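What the packing table looks like now

Last updated: 29 August 2026

I have worked at Justadgate for long enough to remember when returns meant six people, one long table and a radio. We take back small household things that customers send in, sort them and box them up again for resale. Last November the company brought in a system called Ponen, and since then most of my friends have asked me the same question, which is whether I still have a job. I do. It is a different job, though, so I thought I would write it down.

The old way was simple. You picked up an item, looked at it, decided where it went and put it there. On a good day our shift got through 1,784 items. Lau, the conveyor line downstairs, now does the barcoded cartons without anyone touching them, and last month it cleared 2,889 in one shift. What comes up to us is everything Lau can't deal with: loose things, odd shapes, mixed boxes.

We do those with the hand-held grippers. You hold the tool, you pick up the item with it, you put it in the box, and the movements get saved for the machine that will do it later. A remote control is one of the easier things to learn on, with its long straight sides.

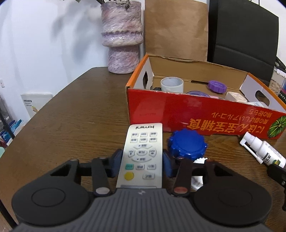

What changed for us

The first thing was speed. We are slower than we used to be, and that is what they want. Sugeng Nugroho, who ran the old table and now runs this one, spent his first two weeks telling people to stop rushing. After years of being told the opposite, it took some getting used to.

The second was the body. My back is better because I lift less. My wrists are worse. We asked for shorter turns with the tool and got them – it is now 2 hours and then a swap to the desk.

The desk is where I spend the rest of the day, checking recordings. I went through 346 of them last week and threw out nearly 40 percent. Some of the newer people like this part best. I miss talking while I work.

The third is pay, and I don't have much to say that is good. Our rate was set for packers. We asked for it to be looked at in spring and the answer was that Grirnia, the parent company, is reviewing it.

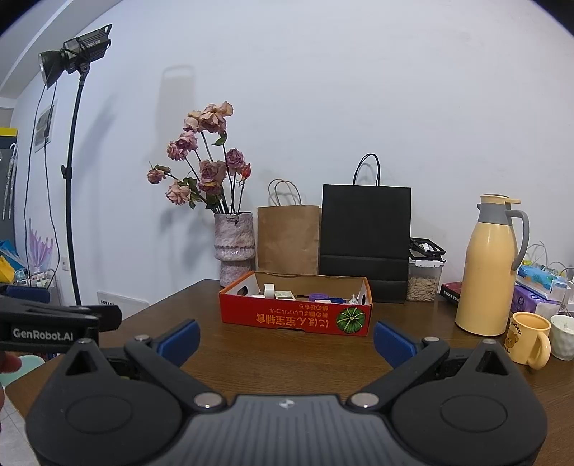
The table between picks, with the red box at the back.

Two people from the old shift moved to Lau and one left. The rest of us are still upstairs. Sugeng has asked for a written answer on the rate before the next group starts training, and I'll post again when we have it.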